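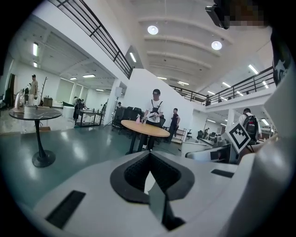 Mirville文化対話センターは、Plavstead大学に附属する教育機関として、異なる言語、信仰、生活様式をもつ人々の世界観を学び、語り合う機会を学内外に提供しています。活動の柱は公開講座、語りの記録、学生向けの演習です。いずれの活動においても、講師と聴講者が向かい合って並ぶ形式にこだわらず、互いの顔が見える距離で話を聞くことを重んじてまいりました。黒い一本脚に明るい色の木の天板を載せた丸テーブルは、当センターのこうした考え方に沿うものです。上座も下座もない卓を囲み、年齢や所属の異なる参加者が対等な立場で発言できるよう、進行役は発言の順序をあらかじめ定めないこととしています。

設立の経緯

当センターの前身は、Plavstead大学の宗教学、人類学、言語学の教員が共同で開いていた口承文化研究会です。研究会では当初、文献の講読を中心としていましたが、地域に暮らす語り手を招いた会に学外からの参加希望が相次いだことから、公開の場を常設する構想が生まれました。その後、Mirville地区の住民団体との協議を経て、大学の附属機関として現在の名称で発足いたしました。毎年6月19日を開所記念日とし、記念講演と所蔵記録の公開を行っています。

理念

文化は、展示されるものである前に、日々の暮らしの中で用いられ、受け継がれ、ときに改められるものであると当センターは考えます。そのため、特定の共同体について外部の者が一方的に解説する企画は行いません。講座の主題と題目は、登壇する語り手ご本人と協議のうえで決定します。儀礼や系譜に関する内容など、公の場で語ることが適当でないと語り手が判断された事柄については、質疑の対象からも除外しています。聴講される皆様には、この方針へのご理解をお願い申し上げます。

主な事業

公開講座
学期中に開講し、これまでの開催は87回を数えます。講演の後には討議の時間を設け、学生、教員、一般の方が同じ卓に着きます。逐次通訳を伴う講座では、通訳者との事前打ち合わせに語り手も同席し、訳しにくい語の扱いをその場で確認しています。訳語を当てず、原語のまま紹介することもあります。

Ruangrit記録室
昔話、歌、労働の記憶、移住の体験談などを音声と文字で保存する資料室です。所蔵する記録は42の言語および方言に及びます。記録の公開範囲は、全面公開、館内閲覧、共同体の構成員に限る閲覧の三段階とし、語り手またはその遺族からの申し出により、いつでも変更することができます。音声の複写は、研究目的であっても原則としてお断りしています。

Starklow演習
学部二年次以上の学生を対象とする通年の演習です。受講者は前期に聞き取りの方法と倫理を学び、後期に実地の聞き取りを行います。成果は10月の中間報告会で発表し、語り手の確認を得たものに限って記録室に収めます。確認の結果、収蔵を見送る場合もありますが、そのことが成績に影響することはありません。

学校連携
近隣の中学校および高等学校からの依頼に応じ、教材の貸し出しと出張授業を行っています。日程の調整に時間を要しますので、お申し込みは希望される学期の前の学期中にお願いいたします。

運営体制

当センターは所長のもとに、教育部門、記録部門、地域連携部門を置いています。事業計画は、大学の教員と地域の代表で構成する運営協議会の審議を経て定めます。協議会の議事要旨は、個人情報に関わる部分を除き、事務室で閲覧することができます。運営費は大学からの交付金と賛助会員の会費により賄っており、賛助会員は現在ほぼ300名です。会費の額によって講座の座席や記録の閲覧に優劣が生じることはありません。

施設のご利用について

公開講座の聴講は無料で、事前の申し込みは必要ありません。ただし、討議への参加を希望される方は、開講日の前日までに事務室へお知らせください。手話通訳、文字資料の拡大、車椅子席のご用意についても、同じ窓口で承ります。講座の録音および撮影は、語り手の承諾がある場合を除き、ご遠慮いただいております。

記録室の閲覧は予約制です。初回のみ利用登録が必要となりますので、身分を証明する書類をお持ちください。大学の一斉休業期間および資料整理期間は閉室いたします。

お問い合わせ
Plavstead大学附属 Mirville文化対話センター 事務室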